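Cold wash for everything? - Page 2

titov_mom
Posts: 325
OK so I've washed everything cold since November and my electric bill barely moved. Is it even worth it? My sister swears by it.

Eliécer Villanueva
Posts: 1,124
Depends on your water heater! Mine's gas so I saved next to nothing, but my darks hold their color way longer. I'm never going back.

bunix_fan
Posts: 106
Disagree. Cold is fine for shirts but my gym stuff came out smelling like a locker room - twice! Warm for anything sweaty, please.

Eliécer Villanueva
Posts: 1,124
You're using too much detergent. Try half.

bunix_fan
Posts: 106
I was using half lol

Mayu Ebihara
Posts: 686
Both of you are sort of right? I do towels warm and all my blacks cold, inside out. The splotchy bleached look on black is great if you paid for it, less great on your work pants. So keep the bleach on another shelf.

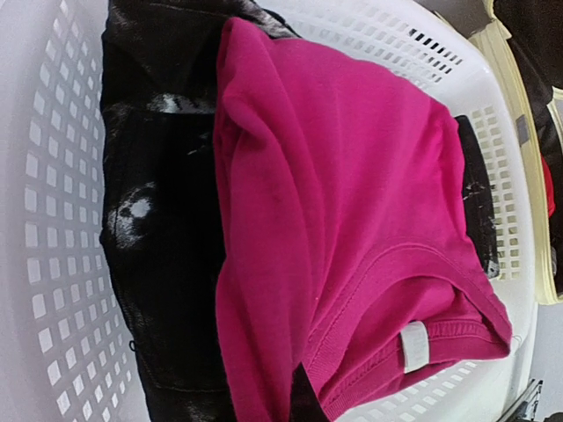

Reply 6 of 9

titov_mom
Posts: 325
Thanks all, trying warm for towels tonight. What about sheets??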